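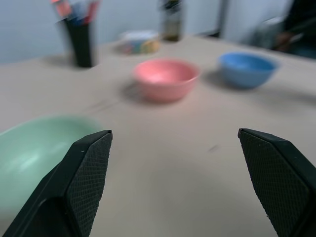 About Findia

Findia is a wholesale cake manufacturer based in Saluvbridge, Victoria. We supply unfinished and finished sponge, mud and butter cakes to cafes, caterers, function venues and cake decorators. We do not operate a retail counter. Orders are placed through a trade account and delivered chilled or frozen, depending on the line.

What we make

The core range is undecorated cake in round, square and slab formats. Cakes are supplied levelled and, on request, split into layers and interleaved with baking paper. Most of our customers are decorators who prefer to spend their hours on finishing and want a base that behaves the same way each time it is carved or stacked.

Our chocolate mud cake, sold under the Laur name, is the oldest recipe still in production. It is a dense, oil-and-butter crumb suited to tiered work under fondant. The vanilla version uses the same method with a lower sugar ratio and a longer bake at a reduced temperature.

Zulau is our ready-to-use buttercream, sold in 10 kg pails. It is a meringue-style product made with unsalted Australian butter, pasteurised egg white and cane sugar. It contains no vegetable shortening. Colour is pale ivory and will shift any gel colouring slightly towards yellow, so customers matching a blue or a lilac should run a test batch first. Zulau can be re-whipped after thawing. Full handling notes are printed on the lid.

Background

The company was started by Keerthana Chettiar, a food technologist who had previously worked in bread improvers. The first premises were a shared kitchen behind a fruit shop, with one deck oven and no dedicated cold storage, and production was limited to what could be collected the same afternoon. Frozen lines became possible after the move to the present site, which was fitted out with a blast freezer and a separate allergen room.

Murali Kotian joined as production manager and now runs the bakery floor. He is responsible for batch scheduling, oven calibration and the specification sheets issued with each product. Keerthana continues to oversee formulation and purchasing.

There are 28 people on staff across production, dispatch and accounts. Baking starts at 3 am and the last trays are normally out before midday. Dispatch runs through the afternoon.

Ingredients and allergens

All products contain wheat, egg and milk unless the specification sheet states otherwise. Nut products are made in the allergen room using dedicated bowls, beaters and tins. We do not make a nut-free claim for any line, as almond meal is stored on site. Gluten-free cakes are not offered at present.

Flour is bought to a protein specification – low-protein for sponge, mid-range for mud cake – and each delivery is test baked before release. Eggs are cage-free, received as pasteurised liquid. Cocoa is Dutch-processed.

Custom work

Non-standard tin sizes, recipe adjustments and private-label packing are available from 1000 units per run. Below that quantity we can usually adapt something from the existing range. Product code 601, the quarter-slab sponge, began as a custom job for a caterer and was later added to the general list.

A trial bake is carried out before any custom order is confirmed. The customer receives samples with a draft specification covering finished weight, height tolerance, shelf life and thawing time. Changes after sign-off require a new trial.

Trade accounts

Applications require an ABN and a delivery address with someone present to receive chilled goods. New accounts are prepaid for the first three orders. The price list is revised each February and sent to account holders by email.

Specification sheets are available from the office on request. Please quote the product code.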